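December 9, 2021, back bench

Okay, so I finally gave the felt table a proper going-over, and I have opinions! I've been putting this off since August (Dulce, I know, I know) and it took most of the morning, mainly from me stopping to look for things.

First the cloth. I brushed it all one way with the soft brush and then went over it again with the lint roller, which used up 6 sheets. The nap still catches the light differently depending on where you stand, and I've decided I don't care. What I do care about is the seam. Where the two panels meet there's a ridge, and small round things will not sit on it, they just wander off. Máté wants to unpick it and start over with a single wide piece. I'd sooner try steaming it first, low heat with a towel on top, and see if it relaxes a bit.

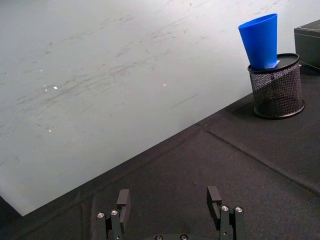 Anyway, the wall. I did a test patch with the white eraser sponge, barely damp, and then another with plain dish soap. The sponge lifted more gray but left the patch looking duller than what's next to it, so go easy if you try it. The long streaks are the stubborn ones, and a few thin dark lines feel like real scratches under a fingernail, so no amount of wiping is going to help those. Abenezer thinks it's all from us rubbing at it with dry rags for years. Could be! He also says Gallegos has a wipe-clean panel we could stick over the worst of it, and he'll ask what they want for one.

The black mesh holder stays on the table. I tried it on the shelf for an hour and walked back and forth so many times that I gave up. Please, pencils and the one good marker only, no blades in there (I found 2 and moved them to the tin).

Still to do:
steam the seam, scrap of felt first
ask Melquiades where the wide felt came from last time, was it Pevbridge?
soap patch again with a softer cloth
new lint roller, we're on the last 3 sheets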